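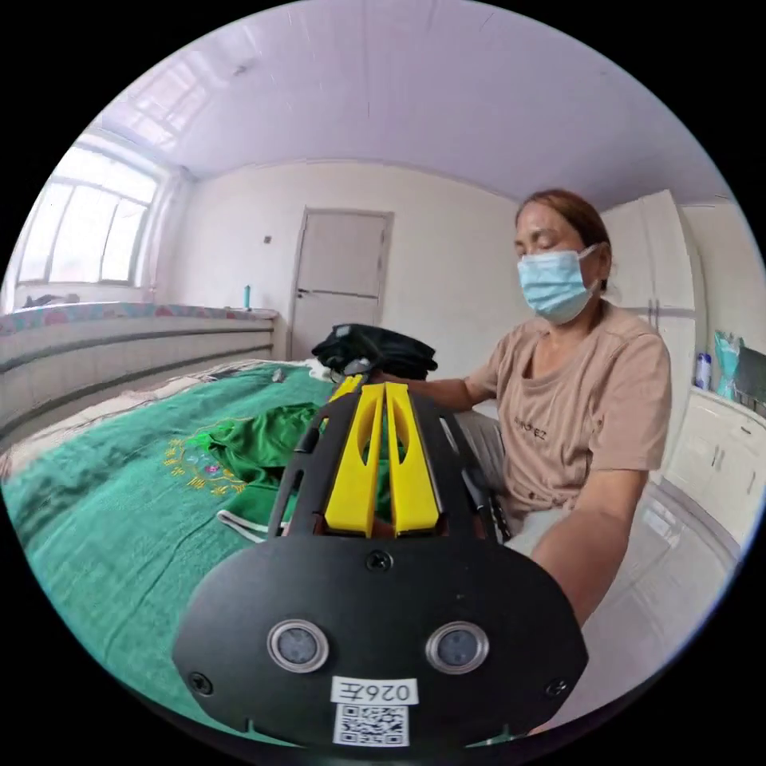
Picking this ticket back up from Driss, who had it through October. Short version for anyone new: the left gripper on the Getar kit keeps losing track of where it is in the middle of folding demos, and then the whole demo gets tossed at import. It's the unit with 026左 on the label under the lenses, so please stop writing "the left one" in the notes, we have three left ones! I went back over the bedroom sessions first, and I have a hunch about the bedding. A plain deep green blanket filling up that much of the view can't be giving the tracker much to hold on to (the embroidered flowers help, but you lose them as soon as you lean over the pile).

2021-01-07, morning
Pulled the log for the worst session. 2,736 frames, and tracking drops out for 798 of them, nearly all in one long stretch. Exposure looks fine to me. I'd been ready to blame the window, but the drop doesn't line up with the bright parts at all.

Same day, before lunch
Vesela asked if the fingers could be slipping on their mount, so I opened and closed them 100 times on the bench with the Emis viewer running. Width reading came back to zero every time. So the jaws are fine, and I'm crossing that off. Sorry, Vesela, it was a good guess.

Same day, afternoon
Did 10 demos of one sleeve fold on the plain blanket, then the same number with a patterned sheet thrown over it. Plain: four rejected. Patterned: one rejected, and that was me bumping the bed rail with my elbow, so I'm not counting it against the sheet.

Bheki, your comment about moving slower is a fair one, but I tried to keep my speed the same for both sets. I do think we all swing the gripper around too fast after letting go of a garment. I'm guilty of it too.

What I'd like to do next:
Patterned sheet for all folding demos until further notice.
Hold still for a beat at the start before reaching for anything.
Natanael to re-run the old October sessions with the newer map settings and see how many we can save.

Leaving this open. The right-hand unit had two short drops as well and I haven't looked at those yet.

Lejla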